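Dexter Aquino's kitchen has no running water, and he has spent most of the school year in it.

The kitchen exists on a row of donated computers at the back of the Halton robotics club, where students write programs for a simulated robot and let it loose among the plates. The club calls the project Erano. I visited on a rainy afternoon and stayed well past the time I'd promised to leave, mostly because I wanted to see the next run. And then the one after that!

"People come in expecting metal," says Aquino, who is sixteen and talks fast. "We do have a real arm, a small one. But you get maybe four good tries on it in an afternoon. In the kitchen you hit reset and go again, and you can be as wrong as you like."

Mirsad Halilović, who coaches the club, taught shop for years before he taught any code. He has the students plan each task on paper first, one step to a line, before they open the simulator. Aquino groans when I bring it up.

"My first plan said 'pick up plate,'" he says. "Mirsad handed it back and wrote 'which one?' on it. So then I had to say which one, and from what side, and what about the food that's on it. It got to be two pages — for one plate."
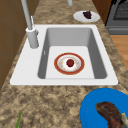

4 min read

The red-rimmed plate in the sink is his favorite problem. It sits flat on the bottom of a deep basin with a small red fruit in the middle, and the program has to get down past the walls, find the rim and bring the whole thing up level. There's a tall faucet on one side to stay clear of, too.

"Everybody on the team has a theory about that plate," says Vija Dambrauskienė, who writes the code that decides where the robot should reach. "Mine is that you come in from the side away from the faucet. Dexter wants to go straight down. We've argued about it on the bus."

Who's right?

"Depends on the day," she says, laughing. "His is faster. Mine drops less fruit."

They keep a log of every attempt, and it stood at 2,817 entries when I looked. Halilović likes to scroll back to the early ones with new members, and he reads the notes out loud. One of them says only "went through the counter." Another says "why."

The club takes its next version to the Stukell student showcase in September, with five tasks to finish in front of the judges. Dambrauskienė would like to add a sixth. Aquino would like to sleep.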